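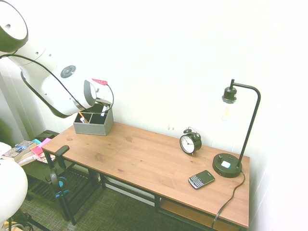
The arm over the felt-like organizer at the left end of the desk.

Visit report: Restlow demo room, 2024-05-21

Restlow sells a desk-tidying package under the name Clavotus: one arm, one gripper, a wrist camera, and a software license that covers picking and placing of small office items. We are considering it for the returns bench, where pens, tape and other small stationery come back mixed and have to be sorted into trays. Hậu Tiêu and I went to look at it before the budget round in June.

Our host was Irena Kołodziej, who handles integration. She skipped the slides at our request and went straight to the room. The desk is ordinary furniture, wooden top on a black metal frame, with a twin-bell alarm clock, a phone with a keyboard and a lamp left out on it. The storage box is gray, felt-like and divided into compartments.

According to the data sheet, the package handles 108 item types out of the box. Adding a new one takes 32 recorded picks, entered by guiding the arm by hand. Hậu asked whether the count applies per item or per item and container. Per item, we were told, but a change of container calls for a short check run, and that run is not automated.

Soft-sided boxes were our main question. Our own trays are rigid, but the bins that customers send back often are not. A fabric wall can shift when a finger touches it, and a planner that treats the box as a fixed shape will place things badly. Restlow's answer is to look again from the wrist before each descent. This costs time -- the quoted figure is 5 seconds per look -- and it can be switched off for rigid trays.

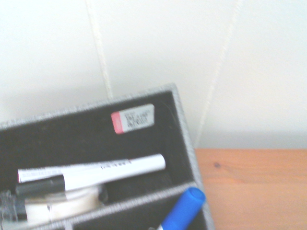
Organizer contents from the wrist camera: eraser, white pens, and a blue-capped marker in the small compartment.

The wrist view is useful for judging the product. Two white pens side by side, one overlapping the other, are a fair stand-in for our bench. Dark lining helps with contrast against white barrels. Our trays are pale, and I would want a trial with those before signing anything. Clear plastic is listed as a known limitation in the data sheet.

The license is 945 per month per arm, support included, hardware separate. Spare finger pads come from Plosura and are treated as consumables.

Open points: a trial with our trays, the cost of the check run in operator hours, and whether the wrist images can be stored on our own server. Irena will send the trial terms to Hậu.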